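drawer cabinet, finally

Quick one, dinner's on. The smoky brown see-through organizer is on the white table and I'm keeping it. Was going to get a solid one but then I'd never open it, I know me.

Buttons in the bottom drawer. Or thread. Changed my mind twice since lunch. Setareh says beads should go lowest becuase I spill them, fair.

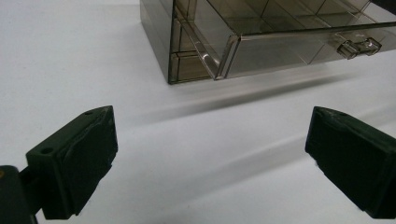

The dividers are what sold me. My old tin was one big soup of hooks and snaps and I bought the same needles again in May. Never again (ha).

Still to do: labels, the zipper bag, whatever is in that Judow box. Eduardo wants a drawer for his fuses. We'll see. More tomorow if I get the zippers sorted.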